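Changing and checking the finger pads on the Plander two-finger gripper

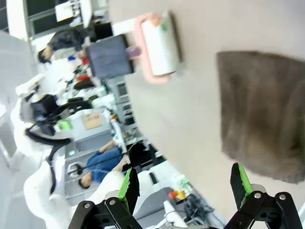 The two fingers with their green pads, seen from the wrist camera. The lint roller and the grey-brown cloth are on the table.

This page explains how we look after the finger pads in our Pritchard cell. The cell picks up soft things, mostly cloth, and after some days the pads collect fibres and do not hold so well any more. You do not need to take the gripper off the arm for this work.

When to do it

Clean the pads after every 40 hours of work. Change them after 428 hours, or earlier if a tooth is broken or a pad moves when you push it with your thumb. Our last pair did 1,792 grips on the fuzzy cloth before we saw the first slipping, but with smoother cloth they live much longer.

What you need

A new pair of pads
A small hex key
A soft brush
Cleriline wiping fluid and a clean rag
A lint roller

Before you start

Move the arm to the service position, with the fingers above the table at a height where you can work without bending. Open the fingers fully. Press the stop button, then switch off the gripper supply at the cabinet. Wait 20 seconds before you touch the fingers – the gripper can still make a small movement in this time.

Cleaning

1. Brush the pad from the root to the tip. On the serrated edge, go between the teeth, where the short fibres stay.
2. Put a little Cleriline on the rag and wipe both pads. Do not pour it on the finger, it must not run into the pivots.
3. Look at the pivot bolts on the flat black plates. If there is a thread around a bolt, pull it out by hand. Do not cut it with a knife.
4. Go over the table with the lint roller, otherwise the same fibres will be on the pads again tomorrow.

Changing a pad

1. Loosen the screw behind the pad by two turns. It does not have to come out.
2. Slide the old pad away over the tip.
3. Wipe the seat and let it dry.
4. Slide the new pad on until it stops. The face of the pad must look to the other finger.
5. Tighten the screw by hand until you feel resistance, then a quarter turn more.

Always change both pads on the same day. One new and one old pad will pull the cloth to one side.

Setting the zero again

Switch on the supply, release the stop button and open the Ilumo panel. Choose Gripper, then Close slowly. When the pads touch each other, press Save zero. If you cleaned only, you can leave out this step.

Test

Lay a piece of cloth flat on the table and let the gripper lift it by one corner five times. It should stay between the pads each time. If it slips, check first that the pad sits fully on its seat, and after that repeat the zero. Write the date and the hour count in the cell book.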